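Workshop notebook, Masgate shed
13 August 2023

Oil change on the Tirkmont flat twin, 302 hours on the clock. The manual says every 125 hours, so somebody before me was an optimist.

Drained it into the big pan and left it while I had lunch. What came out was black, thin and smelt of burnt toast. Magnet on the plug had grey fur, no flakes. I rubbed it between finger and thumb and felt no grit, which I am choosing to find encouraging.

Refilled with the Stirnuro 30 grade. Masanja's sheet allows the multigrade as well, but we have a whole drum of the 30 and it won't drink itself. The engine might. New copper washer on the plug; the old one had been reused so often it was more of a rumour.

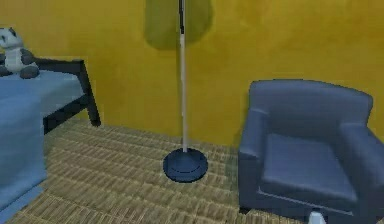

Render: floor lamp and bed, yellow wall.

Ran it up to 3000 rpm, held it there, then let it idle. Pressure came up quickly and stayed put. Slight tick from the left-hand pot, there before, still there. Weep at the filter housing, wiped off, came back. I nipped it up a quarter turn and it came back again, slower, as if thinking it over. Probably the seal — we have none in that size, though we have every other size known to man.

To do:
Order filter seals, two at least.
Find out who put the funnel away full.
Sample bottle is labelled and on the shelf over the vice. Please don't top up the chain oiler with it.
Next change by November, or at 125 hours from now if anyone is keeping the log.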